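Kitchen & Home Tips: Can a Machine Clear the Table Yet?

Readers write in every December, when the guests have gone and the chip crumbs haven't, to ask whether it's time to buy a robot. The letters all have the same hopeful tone. My tip, for the third year running, is to keep your sponge.

I do follow the subject. My neighbor in Stevdale, Stamatia Kokkinos, spent 1000 dollars on a floor machine called the Vevura, and it does a fair job on the hallway. It has also eaten one shoelace, the fringe of a rug and part of a phone charger. She now tidies the floor for twenty minutes before it cleans the floor for fifteen.

Floors are the easy part. A floor is flat and it stays where you left it. Clearing up after a party is another kind of chore, and it's the one everybody wants done for them. You have bowls that nest and bowls that only look like they nest. You have bags that change shape when you pinch them. You have a cookie package that was opened from the wrong end. 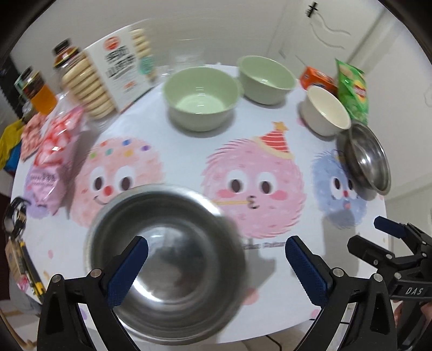

Bowls are a good place to begin, if you want to know how far along all this is. A person picks up a bowl by the rim, or from underneath, or by hooking a thumb inside when company isn't looking, and never gives it a thought. A machine with two fingers has to settle on one way and commit. Pinch too low and the curve slides out of the grip. Squeeze too hard and you'll be sweeping up pottery. Shiny steel is its own headache, as it reflects the whole room back at any camera trying to find the edge.

What they can manage, from what I've read and from one long afternoon at the Daly home show, is a single known object, lifted slowly from a place where somebody has put it nicely. The Fladari arm I watched there moved 6 cups from a tray to a shelf. I had time for a coffee and most of a muffin. When a child in the front row moved the tray over by a hand's width, the arm went on reaching for where the tray used to be, with great dignity.

The man at the stand told me a version for the home would cost 3000 dollars, dishwasher loading to be added later. I asked about pots. He gave me a pen.

So, for the time being, a few things that make the job easier for whoever does it, fingers or otherwise:

Put the cloth on first and keep it flat. A wrinkle under a bowl will tip it when you pull, and it will catch a crumb tray, a scraper or a robot just the same. Cheap printed party cloths creep, so clip them under the edge of the table.

Use fewer kinds of bowl. Matching ones stack into a single trip to the sink. A mixed lot makes a tower that leans, and you will carry it anyway, and you know how that ends.

Close the bags before you move anything. Fold the top down twice and clip it. An open bag of chips lifted by its middle empties itself onto the floor, where at least the Vevura can have it.

Move the jars and bottles early. They're heavy, they have small feet, and they are what your elbow finds when you reach across for something else. Check each lid with a quarter turn before you lift by it.

Leave the wrapped candy for last. Sweep it into a bowl with the side of your hand. I have seen a very expensive machine try to pick up small candies one by one, and I've seen a four-year-old do it faster, though fewer reached the bowl.

Wash steel bowls in hot water with a drop of dish soap and dry them right away with a soft towel, or you'll get spots. White vinegar takes off the spots you already have. No need for a special polish.

Shake the cloth outdoors, and look where the wind is coming from first. I mention this from experience.

As for when to spend the money, Stamatia and I have a bet on. She says her grandchildren will own a machine that clears a whole table, and that it will be sold to them as a gift from the future. I say it will clear the table and leave one spoon, and there will be a subscription for the spoon. The stake is a pan of her spinach pie, which takes 2000 little folds of dough by her account and which no arm at the Daly show was invited to attempt.

Next month: getting candle wax out of a tablecloth, using an iron and a paper bag.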